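The Red One

Witold Żak had until two o'clock to get his son's clothes sorted, and at a quarter past one he was still standing beside the bed. The system was Daryna's. She had explained it on the phone before she left for work: put things on the bedspread, look at them properly, and decide. Do not decide while they are still in the drawer. In the drawer everything looks like it fits.

He had started with the blue and white striped top, and then he had gone on to the red.
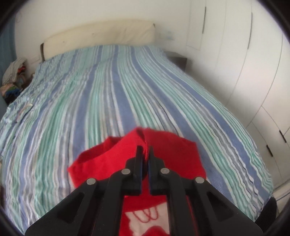
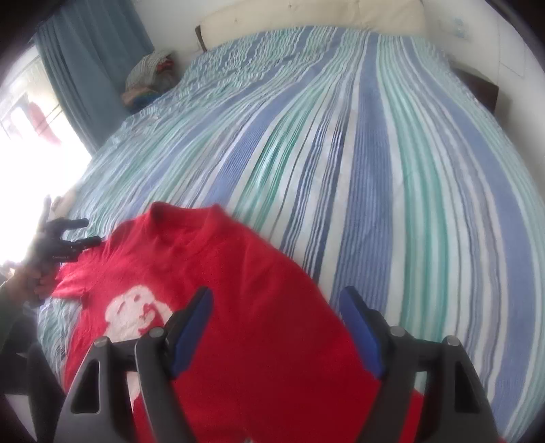

It had a white animal on the chest. Witold had always called it a dog. Tomek, who was four and a half and owned the opinion as well as the clothes, called it a bear, and had once refused to eat lunch until his father said bear out loud. Witold had said it. He still thought it was a dog.

He smoothed the collar down and it came up again. He tried to remember how big Tomek's shoulders were. It was a strange thing not to know. He had carried the boy up three flights the night before, asleep, with one shoe missing, and he could have told anyone what he weighed. But he could not look at a piece of knitting on a bed and say whether the boy would go into it.

The phone rang. It was Pierina De Luca from downstairs, who was driving to her sister's in Hesovwood and had offered to take a bag of outgrown things to her sister's grandson.

"I'm leaving at two," she said.

"I know. I'm nearly done."

"How many bags?"

"One," he said. "Maybe a small one."

"Last year Daryna gave me three."

"Last year he grew more."

She didn't say anything to that. He could hear her moving plates. Then she said she would come up herself and save him the stairs, and hung up.

He went back to it. The gray pants were too short, and he didn't need to think about those. Two undershirts went in the bag. A pair of overalls with a broken clip went in the bag, and then he took them out, because Daryna would say you don't give people broken clips, and then he found the clip in the bottom of the drawer and sat down to fix it. That took him longer than it should have. The little metal loop had bent and he had to straighten it with the handle of a spoon from the kitchen. When he had finished it worked well enough that he considered keeping them. He held them up by the straps. They would have fitted Tomek in the spring.

He put them in the bag.

The striped top he kept. He didn't bother measuring it against anything. Tomek had asked for it only that week and had gotten his head through.

That left the red one again. Witold picked it up and checked the label in the neck, but the number had been washed off. The word Bravik was still there if he tilted it. It had come from his own father-in-law, who had bought it at the market by the Wysocka bus stop, two winters ago, from a man who wanted too much for it. The old man had told that story at every meal for a month. He had walked away twice and come back twice, and on the second time the 929 had pulled in and he had paid the full price so as not to miss it. He wasn't ashamed of it. He thought it was the funniest thing he had ever done.

"Forty-five," he would say, laying his hand flat on the table. "Forty-five, for a bear."

So it was a bear for him too. Witold had been outvoted from the start.

There was a knock. Pierina had her coat on already and her car keys in her hand. She looked past him at the bag on the chair.

"That's it?"

"There's one I'm not sure about."

She came in to see. She had raised three boys in the apartment under this one, and she did what Witold hadn't thought of doing, which was to turn the thing over and look at the elbow end of the sleeves and then under the arms. She pulled the collar gently with two fingers to see how far it would go.

"When did he wear it last?"

"March, I think. Before it got warm."

"And the collar went over his head?"

"He yelled."

"Well, then," said Pierina.

She folded it. She did it fast, sleeves in, bottom up, and there was the white face looking out of the top of a neat square. She held it out toward the bag and waited for him to say something. He understood that she would stand there as long as she needed to, even with her coat on and her sister expecting her.

"Your sister's grandson," Witold said. "What's his name?"

"Eduard. After the other side of the family."

"How old is he?"

"Three in November. Big for it. He likes trucks." She thought. "He has a dog."

"It's a bear," said Witold.

Pierina turned the square around and looked at it at arm's length.

"If you say so," she said.

He took it from her and put it back on the bed. He said he was sorry, he'd made her come up for one bag, and she said one bag was fine, it would go on the front seat. She picked it up before he could carry it. At the door she told him there was soup downstairs if he and the boy wanted it, the key was where it always was, and he should turn the gas off properly because the knob had to be pushed.

He listened to her go down. When the car had started he opened the drawer and put the striped top away on the left, where Daryna would look for it. Then he pulled the bedspread straight. It was never easy to get the lines to run true on that bed. One side always went off at an angle, and if you corrected it the other side went.

Daryna got home at five with Tomek, who ran straight in to find out what had been given away. He had been told about it at breakfast and had been worried all day. She came in after him and saw the red square lying by itself.

"That doesn't fit him," she said.

"No."

"You know it doesn't fit him."

"I know. I thought I'd ask your father first."

She unfolded it and looked at it for a while. Tomek had climbed up beside it and was trying to get his arm down one of the sleeves. It went in, and a good length of wrist came out at the other end, and he waved it at them.

"Pierina's going again at Christmas," Daryna said.

"That's what I figured."

She let Tomek keep his arm where it was and went to take off her boots. Witold asked the boy if he was hungry, and he said yes, and they went down to see about the soup.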